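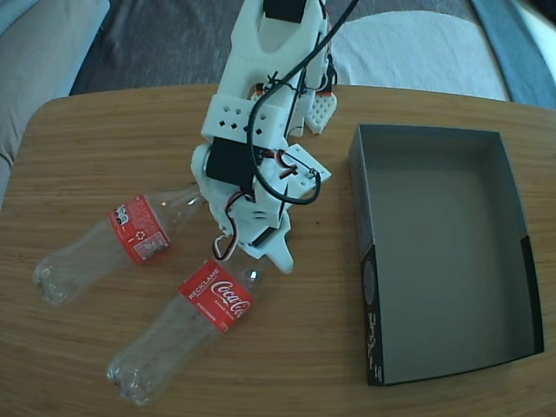
Reaching for bottle number two. Box on the right is where they're supposed to go.

Thread: Nirnico arm kit, two weeks in (long, sorry)

gripwrench
Posted Sunday, November 16, 2025

A few people in the Sikder thread asked if the Nirnico is worth buying over printing your own from the free files. I've had mine built for two weeks, so I'm now an expert.

The kit came to $157 shipped. You get the white printed parts, servos, a bag of screws and a manual that runs out of enthusiasm on the wrist page. Took me a weekend and one evening. The printed parts are clean and all the mounting plates are full of holes, so if you put something in the wrong place there's always another wrong place to move it to.

The job I gave it is bottles off the coffee table and into a box. It does OK. If the bottle is lying where I taught it, fine. Move the bottle a couple of inches and it grabs air with total confidence.

Complaints so far: the long black cable is way too long and the manual's advice is "route neatly." The fingers are pointy and hard, so they skate off round plastic. And the servo in the lower joint buzzes when it holds still, which my wife can hear from the kitchen and I apparently cannot.

3.5 out of 5. Would build again, would not pay for the "Pro" sticker sheet.

tinplate_ed
Get that cable tied down before you run it any more. Mine caught on the elbow in May and pulled its own plug out mid-swing. Dropped like it had been shot.

gripwrench
It's on the list. The list is under the box.

mossbank
$157 for printed plastic and hobby servos. You could print all of that for the cost of a spool and buy the servos in a ten pack.

bushra.b
@mossbank you could, and I did, with the Sikder files. Three failed shoulder brackets, one warped base, then a second spool. By the time I had an arm I'd spent more than the kit and had a drawer of parts shaped like regret. If you already own a well-behaved printer go ahead. I don't know anyone who does.
- Bushra Baloch

mossbank
So tune your printer.

bushra.b
Thanks, hadn't thought of that.

halfwatt
Empty bottles are a mean first test. They weigh nothing so they roll the second a finger touches the side. Try coming down on the neck. Prikico sells soft fingertips that fit the Nirnico gripper, or cut up a rubber glove and skip the postage.

gripwrench
Neck is what I'm aiming for now. Before that I went for the middle of the label and chased one onto the carpet. Glove is a good idea, stealing that.

Rizwan Cheema
I run the Wednesday bench night at Wutbridge and we've built two of these. Disagree on the score, I'd say 4. Support replaced a dead servo for us with no argument. The software is the weak part. Slow it down to 50 percent for the last bit of the reach and your misses will drop a lot. Ours ships set to 100 and behaves like it's late for something.

gripwrench
Where's that setting? I only see one speed slider.

Rizwan Cheema
Per step, under the little arrow next to the pose name. Yes, it's hidden. No, it isn't in the manual.

mossbank
4 out of 5 for a thing with a hidden speed control.

Rizwan Cheema
You should see what I gave the last one.

gripwrench
Found the arrow. Set the last two steps to 50 and I'll run it again after dinner. Still buzzing, I'm told.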